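Tests > Jeux vidéo > Action-aventure

Tivano : le retour dont je n'attendais rien, et j'avais presque raison

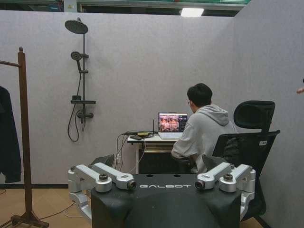 Torse noir marqué GALBOT, bras argentés de chaque côté.

Kunovine nous avait vendu Tivano comme la renaissance d'une série que seuls quelques acharnés réclamaient encore. J'en faisais partie, il y a longtemps. Après une bonne vingtaine de soirées dessus, je range la manette avec un avis plutôt tiède.

Le point de départ reste séduisant. On incarne Carrasco, contrebandière envoyée dans le port de Wullitz en 1660, avec une dette à rembourser et 60 jours pour y parvenir. Le compte à rebours devait donner du poids à chaque décision. Dans les faits, j'avais réglé l'affaire bien avant l'échéance, sans forcer, et le jeu m'a laissée errer sur les quais à revendre du sel.

Les combats s'en sortent mieux. La parade est sèche, lisible, et les duels du troisième chapitre m'ont fait transpirer. Dommage que le bestiaire humain se limite à six types d'adversaires, dont deux ne diffèrent que par le chapeau. Quant à la caméra, elle se coince dans les ruelles dès qu'on recule - un défaut que la série traînait déjà, et que je croyais enterré.

La musique de Robel Gidey mérite mieux que ce qu'elle accompagne. Le thème du marché, surtout, que j'ai laissé tourner en fond pendant que je triais mon inventaire (l'inventaire, parlons-en : cinq menus pour équiper une dague).

Côté technique, rien de honteux sur console de salon. En mode portable, les textes sont minuscules et les chargements entre les quartiers deviennent pénibles. Un correctif est promis pour février. Je demande à voir.

À plein tarif, je passe mon tour. En promotion, pour les duels et la bande-son, éventuellement.

Note : 5/10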